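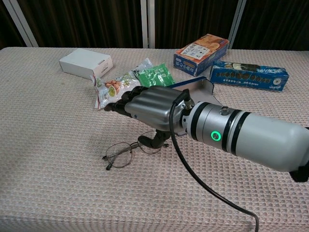 The table cover has returned to Strachan homes after a long absence, and the retailer Stutero reports that it sold 897 of them in September alone. Much of the demand is for textured cotton in soft colours. A pale pink waffle cloth suits a table that is used all day, where a bright green snack packet and a pair of round wire-rimmed glasses may lie together between meals. The raised squares give the surface some depth, and small creases are less noticeable than on a smooth weave.

Uvholm, the mill at Plovusby, has woven waffle cloth for 79 years. It advises buyers to measure the table first and to allow an even drop on every side. New cloths should be washed once before use, as the weave draws in - sometimes by more than the label suggests. They should be dried flat and should not be ironed.

Home | Features | House and Table | Archive | Subscribe

Last updated: March 1, 2019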